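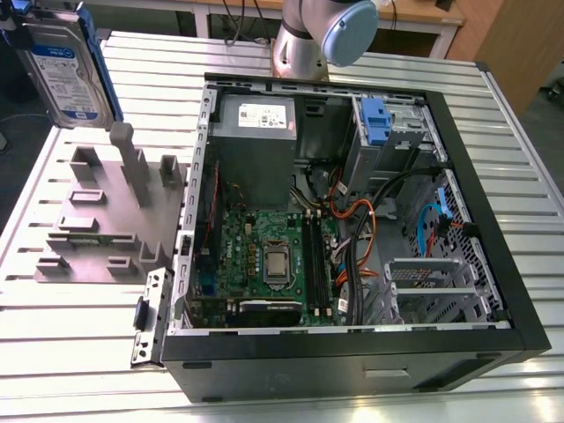 A desktop tower with its side panel off, on the slatted work table.

Levham Computer Reuse Workshop
Progress report to the Rilteck Community Fund
March 19, 2018

Dear friends at Rilteck,

Thank you again for your patience with us over the winter. We had hoped to get this to you a little sooner, but January was such a busy month for donated machines that the paperwork kept sliding to the bottom of the pile, and by the time we came up for air the shelves along the back wall were full and the hallway was starting to go the same way. It is a good problem to have, and we are very grateful to be having it.

You will remember that the grant was for $3,699, to be spent on setting up a proper repair room and on parts for the computers we pass along to families and students in Levham. We have now spent $3,000 of it. The biggest single purchase was the work table, with its aluminum slats, and we can't tell you what a difference it has made. Before, we were working on two folding tables that sagged in the middle (and wobbled whenever somebody leaned on them!), and a full-size tower was a tight squeeze once you added a tray of screws and a cup of coffee. Now a machine can be laid down on its side, opened up, and left that way overnight if we run out of evening. Small screws do like to find their way into the grooves, so we have taken to keeping a magnetic dish close at hand.

The rest of the money so far has gone to memory, replacement drives, thermal paste, and a great many cables. We bought most of the cables from Suksawat, the surplus shop across the river, who kindly let us pick through the bins and pay by the pound.

We thought you might like to hear how a machine goes through the room these days, as the routine has settled down a good deal from what we described in our application. Each tower gets a paper tag when it comes in. The side panel comes off first, and we have a good look before anything is plugged in: the power supply and its label, the processor in its socket, the memory slots and their little white latches, the drive cage, and whatever card the last owner may have added. Every cable is followed from one end to the other. It sounds fussy, but a data cable that has worked itself half loose can cost you a whole evening if you go looking for the trouble somewhere grander. After that come dusting, testing, a wiped or new drive, and a fresh system.

We also started our open bench evenings, which were only a line or two in the original plan. We run 2 of them a month, and the last one drew 7 learners, most of whom had never seen the inside of a computer before. It was a lovely evening, if a crowded one -- everybody wanted to be on the side of the table where the light is good. Finding the right memory for older boards is still slow work, and a few towers are waiting on the shelf for that reason alone.

For the remaining $699, we would like your permission to make one small change. The budget set this aside for a second label printer, and the old one has kept going much better than we expected. We would much prefer to put the money toward a good lamp on a swing arm and a set of Biken screwdrivers, so that learners don't have to pass the same one back and forth across the table. If that is all right with you, a short note by email is plenty for our records.

Receipts are attached in the order they were paid. Do come by some evening if you are ever out our way. The door sticks, so give it a good push.

With warm thanks,
Levham Computer Reuse Workshop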